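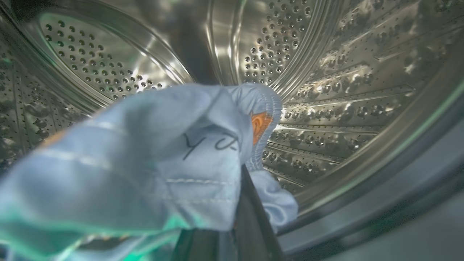
Budgeting for a Laundry Arm: Questions We Hear Most

Amgate helps small laundries, guest houses and care homes plan their first robot purchase. We get a lot of the same questions, so we've put our answers in one place. Grab a coffee, some of these run long!

Do I have to buy new washing machines too?

Usually you don't, and we're always happy to be able to say so. An arm that can push a garment through the opening of a front loader can generally be set up around the machine you already own. What you do want to check is the height of the opening, how far the door swings, and how much floor you have in front of it. Please measure with the door all the way open (we've had more than one drawing come in with it closed, and it changes everything).

Top loaders are another story. We can quote for them, but the arm has to reach up and over, and the mount costs more.

What should I put in the budget besides the arm itself?

Oh, quite a bit, and we would much rather you heard it now. Put down a line for the base or cart, one for the gripper and spare fingertips, one for wrist cameras if they aren't part of the package, and one for the electrician. Then add a line for setup time, which people nearly always leave at zero. Somebody has to be in the room while the arm is being taught your clothes and your machine, and that somebody has other work to do.

We also suggest holding back 10 percent of the total for things you haven't thought of yet. If you don't spend it, lovely, buy more fingertips.

One arm or two?

Most of our customers start out asking for one. A single arm can handle loading if the clothes come to it in a sensible basket at a sensible height. A second arm is worth pricing when you have big, floppy things like duvet covers, or when you want one arm to hold while the other tucks. If the money is tight, ask for a base with room for a second arm later on. The Umo base has that option and the Lokley one doesn't, so do look before you sign.

Can it open and shut the door by itself?

It can be taught to, and you should ask for this by name in your quote, as some sellers price it as a separate task. A door is stiffer than a shirt and it moves in an arc, so the gripper needs a good hold on the rim and the arm needs clear space on the hinge side. Have the seller show you on a door like yours. Latches differ a lot, and a demo on somebody else's machine will only tell you so much. 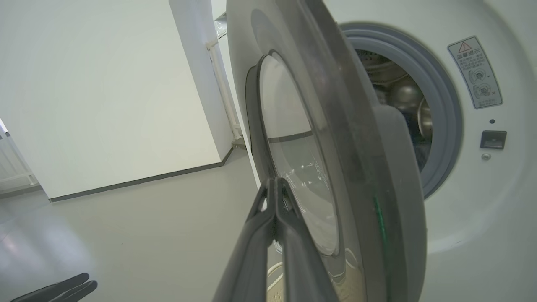
Ansari wrote in to add that they left the door out of their first order to save money, and ended up paying for a return visit three months later. Their advice is to get the price for it up front even if you decide to wait, so you know what you're putting off.

We second that, and thank you for the note! A return visit means travel and setup all over again. If you think you'll want the door within a year, it's nearly always kinder to your wallet to have it done the first time.

Rent or buy?

If you've never had an arm on site, we lean toward renting for 3 months. It gives you a fair taste of busy days and slow ones, and you'll find out how your staff feel about it. Our rental for a single arm on a cart is $519 a week, and if you go on to buy from us we take the last month off the price. Customers who already know their numbers tend to buy straight away, and that's fine too.

How long from order to first load?

Plan on 12 weeks. The arm itself often comes sooner, but the base, the wiring and the teaching all have to line up. If you want to be running by April, talk to us before the holidays.

What about gripper wear?

Fingertips are a running cost, like detergent. Zippers and metal snaps are hard on them, and so is anything the fingers rub against on the way in. Keep a spare pair in the drawer and write the part number inside the cupboard door, where the person on the early shift can find it.

What do you need from me for a quote?

Your machine's make and model, the room measurements, a few photos of the space, and a plain list of what you wash in a normal week. Send it through the contact form and we'll write back with a first figure, with no obligation at all.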